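Timmont Athletic

Timmont Athletic is the intercollegiate sports programme of Timmont College, a private college in the town of Timmont. It fields teams in football, men's and women's basketball, athletics, swimming, rowing and women's volleyball. The teams play in dark green and white. Football and athletics are held at Kang Field, and the indoor sports at the Rirnevska Hall. The director of athletics is Lurdes Mota.

History

Sport at the college began with a rowing club on the Floltov, the river that runs along the eastern edge of the campus. A football team was formed soon afterwards by students and played its first matches on grazing land rented from a local farmer. The college took over the running of both clubs when it opened its first gymnasium, and appointed Custódio Caldeira as its first full-time director of athletics.

Caldeira held the post until he retired. He brought in paid coaches for the main sports, started the women's basketball and volleyball teams, and persuaded the college to buy the land on which Kang Field was later laid out. The annual award for the best all-round student athlete is named after him.

His successor, Nuno Cunha, had coached the football team for nine seasons and kept that job for two more after becoming director. The wrestling and men's tennis teams were dropped during his time in office. Wrestling has since returned as a student club without college funding.

Football

The football team plays its home games at Kang Field, which has 3112 seats. The main stand is on the west side. The east side was a grass bank until it was replaced with benches, and the north end is still open. The team has won its conference title three times, all under Cunha. The match against its nearest rival is normally played in October and is the only home game for which tickets are sold in advance.

The head coach is paid a basic salary, with extra payments for a winning season and for the share of players who complete their degrees. Assistant coaches are employed on one-year contracts.

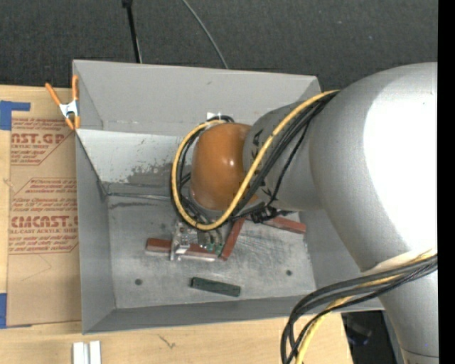
Basketball

Both basketball teams play at the Rirnevska Hall, which holds 2445 people for basketball and slightly fewer for volleyball, when the lower seats behind the south baseline are pushed back. The women's team has been the more successful of the two. Under Natália Gouveia, a former point guard for the college, it reached the conference final in four seasons out of five and won it once. The men's team has not played in a final since the hall opened.

Other sports

The rowing club became a full college team after the boathouse on the Floltov was rebuilt. It races in eights and fours and trains on the stretch above the weir, as the water below it is too shallow in summer. The swimming team shares the town pool and has no home meets in the autumn. The athletics team uses the track around Kang Field, which has six lanes and so cannot be used for the conference championships.

Funding and staff

The department is paid for by the college's general budget, a student fee, ticket sales and gifts from former students. It employs over 40 people, including coaches, trainers and ground staff. On August 24, 2023 the college announced that senior staff in the department had agreed to a temporary cut in pay, following a fall in student numbers. The cut did not apply to assistant coaches or ground staff. Filipa Cunha, the deputy director, said at the time that no further teams would be dropped.

See also

Kang Field
Rirnevska Hall
Caldeira Award
List of Timmont College head football coaches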